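Print this page | E-mail this page
Reading time: 4 minutes

Costeo heavy linen roller towel

Plain woven kitchen and utility towel, sold singly or by the bolt. Flax, mid weight, undyed. Made for Costeo at the Jillalari mill, hemmed in our own workroom. Code 1367 for the hemmed towel, code 431 for the uncut bolt. Please give the code when ordering, the two get mixed up.

What it's for

Drying hands, glasses, pans, salad. Lining a bread basket. Covering dough. Big enough to go round a roller on the back of a door if you join the ends (we can do this, see below). People also buy the bolt for aprons and peg bags and that works well, though it frays once cut so zigzag the edge before you do anything else.

Not for polishing lenses or anything with a soft coating. Too coarse when new.

The cloth

Flax warp and weft, plain weave, no cotton in it. The yarn is not bleached so colour moves a bit from one batch to the next, anywhere from oat to a greyish straw. If you need a set to match, order the whole set in one go. We can't match to a towel you bought last year, sorry, please don't post us snippets.

You will see slubs. These are thicker bits of yarn and they are part of the cloth. Small dark flecks are plant stalk and mostly wash out. A proper hole or a missed thread is a fault and we'll swap it.

Feels stiff out of the packet. There is a dressing on the yarn from weaving and it repels water at first -- so a brand new towel just pushes the wet around the plate. Wash it before you judge it. Most are decent after 2 washes and much better by the end of the first month.

Washing

First wash on its own, cool, no softener. After that 60 is fine, with whites or other pale things. Half fill the drum. Linen takes up a lot of water and gets heavy, and a crammed load comes out with hard creases that never quite iron flat.

No softener ever, really. It coats the fibre and you are back to a towel that won't dry anything. Soda crystals are good if the towel has gone grey. Bleach is not, it weakens the yarn and the hem goes first.

Shake it hard and hang it straight from the hem. Line is best. Tumble on low if you must and take it out while there's still some damp in it, then fold by hand and leave it under something flat. 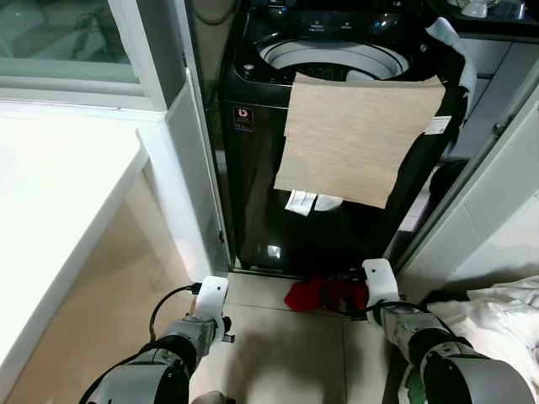
Beige cloth with a streaky weave, hung over the front of a top loader.

Shrinkage is mostly on the length and mostly in the first wash. We cut long to allow for it. The bolt is NOT pre-washed so if you are sewing from it, wash your piece first and then cut. We get an e-mail about this every November from somebody halfway through making Christmas presents.

Stains

Tea, wine, beetroot: cold water straight away, then normal wash. Grease: a dab of washing up liquid rubbed in, leave it an hour, wash warm. Turmeric: hang it in the sun and wait. It does fade but don't expect it gone by the weekend. Rust marks from an old radiator or hook don't shift with anything we stock.

Roller version

Same cloth with the ends joined in a flat seam. Tell us the drop you want, measured from the top of the roller to the lowest point, and we double it and add the shrinkage. Made to order so it can't come back unless faulty. Allow a bit longer for delivery. The roller itself isnt included. The Skidus oak one fits, and so will most others if you can lift the bar out.

How it compares

The Eshun tea towel is thinner and softer from the start, dries glasses without any breaking in. It also wears out quicker, in our kitchen anyway. If you want something for glasses only, buy the Eshun. For hands and pans and general abuse, this one.

Stock

Roughly 2596 hemmed towels in from the last delivery and all of them bagged. Bolts are slower, and we only cut when the orders are in. If the basket says "waiting" your order is still good, it goes out with the next lot. Part orders sent on request -- write it in the notes box, we do read it.

Returns

Unwashed, in the bag, and we refund the towel and the outward postage. Washed towels only if there is a fault in the weave or the hem. Hem thread coming loose in teh first year, send it back and we resew it free. Put a note in with your order number please. We've got one here now with no name and no number, code 1367, loose corner. If it's yours get in touch.

Contact us | Copyright Costeo, all rights reserved | Back to top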